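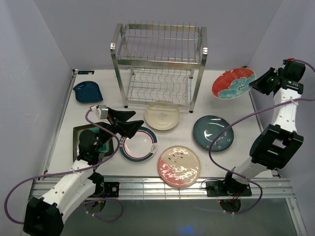
Dish rack, second week on the new planner

Came in at 7 and reran the overnight tests before touching anything. Toom passed everything except the two-arm timing check, same as yesterday. I left it alone and set up the seven plates again.

Main job today was the grasp selector. It has been scoring grasps by rim curvature, fine for the round plates and bad for the square dark one. The rim estimate rounds the corners off, so the left arm gets a target a little inside the real edge. I lowered the weight on curvature and added a term for the straight section length. Ran the square plate 18 times from different starting angles. Two misses, both with a corner pointing straight at the left base. Wrote those poses down for later.

The navy dish in the back left corner is still a problem. Its outline is uneven and the segmentation from the overhead view keeps changing shape between calls. The wrist camera does better once the arm is close, but Getby won't accept a mask update after the approach has started. I have asked Drumeck twice if that lock can be turned off from the config. No answer yet. For now I skip the navy dish and do it last.

Planning time is down. Before lunch the joint plan for both arms took 200 ms on the usual layout. After I cached the collision check against the rack it dropped to 46. The tines are the expensive part, so I replaced them with a single box for the approach phase and only load the real geometry for the insert. Need to make sure the swap happens every time. I put in an assert and it has fired once, on a restart.

Spent too long after lunch on the cables. The planner does not know they exist. The right one hangs in a big loop, and the path to the red-orange plate in the back right went right over it. I added a cost for wrist roll past a half turn and the paths look calmer. It is a hack. A proper cable model is on the Trekex list for April and I don't expect to see it before then.

Merged the selector change and the cache. Did not merge the roll cost, it needs a flag first.

Tomorrow: corner poses on the square plate, the timing check in Toom, write to Drumeck again. Also rename the log folders, I opened the wrong run almost every time today.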